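Staff Forum – Operations and Workplace Change
Topic: Handling tasks moving to automation at the Narnaris site

gresier_ops
Management confirms that two packing stations will move to automated handling in June. No position will be removed. Staff assigned to those stations will record handling tasks with hand-held grippers, in sessions of 30 minutes, and will be retrained as line monitors.

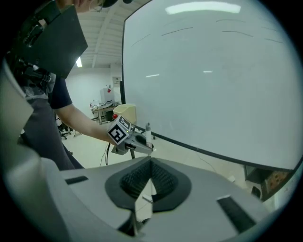

kusuma_shift_rep
The representatives request clarification on job grading. Recording is skilled work and is currently paid at the packing rate. An operator wearing a headset and bringing the gripper fingers up to one small capped bottle is performing a different task from the one in the job description – and the grade should reflect this.

rudero17
I must disagree in part. The motions are those we already perform by hand. My concern is the monitor role, where one person would cover 4 lines.

gresier_ops
Grading is under review. The figure of 4 lines is a ceiling and does not apply during the first month.

kusuma_shift_rep
A ceiling tends to become the standard. Please provide the limit in writing, together with the rest breaks between sessions.

rudero17
Seconded as to the breaks. The grading question can wait.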